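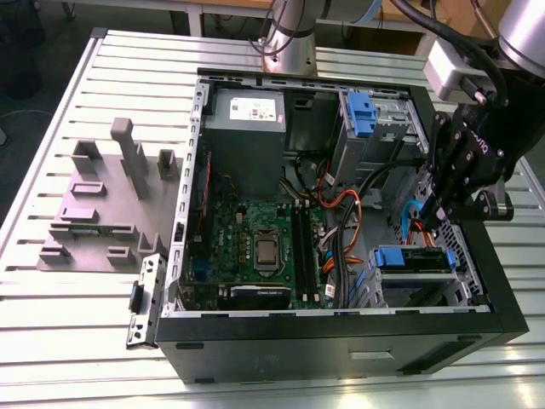 2019-04-12: Fluletska trial, RAM and cable work

Started at the bench before the others got in. Controller up, both arms homed, no faults. Fluletska have us on the evaluation licence until May, so the aim for the week is to get through the desktop tower tasks and leave the laptops for Custcombe to worry about.

Tower on its side, panel off, same as the training units. The fixture plate stays to the left of the case. The manual gives one page to the plate and most of that is a drawing. I still don't know what the tall post is meant to locate. Wrote to Mervyn Kershaw at Bickerstaff, who sold us the kit, and asked for the proper drawing with tolerances on it.

First task was the SATA cable. The multi-fingered gripper is the part of the package I had doubts about at this price, and I have fewer now. Reach into the case is fine from above. Clearance between the wrist and the drive cage is tight, and the cable loop off the wrist wants watching on any move toward the back wall. I cut the approach speed and raised the retract height by 14 mm. Should have been the default.

16 runs logged before lunch. The failures were nearly all the same: fingers close on the cable body when they should close on the connector. Vendor software reports these as "grasp complete", so the success figure on their dashboard is no use to us. Wayne Penrose is writing a separate check off the joint currents.

RAM in the afternoon. Latches first, then the stick. Opening the latches is a pushing job and the fingers do it well enough with one finger extended and the rest folded. Seating is another matter. Force limit in the stock profile is too low for a full insertion, and it can't be changed without a service code. Rang Bickerstaff for the code. Ticket 1421, no answer by five.

Documentation: poor. Mechanical build: good, screws all reachable, one hex size throughout. Calibration held all day, checked morning and afternoon against the plate.

Clesesdale want a yes or no on the purchase and I'm not ready to give one. If the force limit stays locked it's a no from me.

Tomorrow: chase the ticket, rerun the cable task with the grasp point moved onto the connector, order spare finger pads.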